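Home Forums Builds Search
Search this board...

Thread: How many sim demos before you start training?
7 replies 43 shares

noneven
I finally got teleop running smoothly in my kitchen sim and I am having a blast! I have 40 clean demos of the toaster oven task. Would you train now or keep collecting? I'm itching to press go.

siriwardena
Train now. You learn more from watching one bad policy than from another week of driving the arm.

flurnatora
Disagree. I trained at 43 and it memorized one counter layout. At 123, with the objects moved every time, it got so much better – night and day for me.

siriwardena
So the moving did it. Forty varied ones would beat your first 43 easily.

flurnatora
Maybe! But you still need enough of the fiddly parts, and those are where my episodes were thinnest.

noneven
Okay, you're both talking me into more variety. Do you keep the failed grabs?

brirnonholm
I keep them if the operator recovers. Love those episodes, they're gold. Full failures go in a separate folder.

siriwardena
I toss them all. Recoveries taught mine to fumble on purpose.

noneven
Going for 100 then, and I'll label recoveries so I can train with and without. My start states need the most work, so tonight is all about shuffling them. The bowl with the orange food is right in front of the toaster oven, with the gripper over its right side while it's at the door, so I want plenty of runs with the bowl pushed left, right and farther back – can't wait to see what that does! 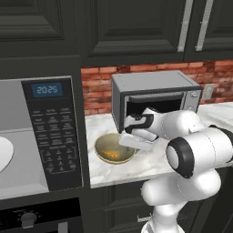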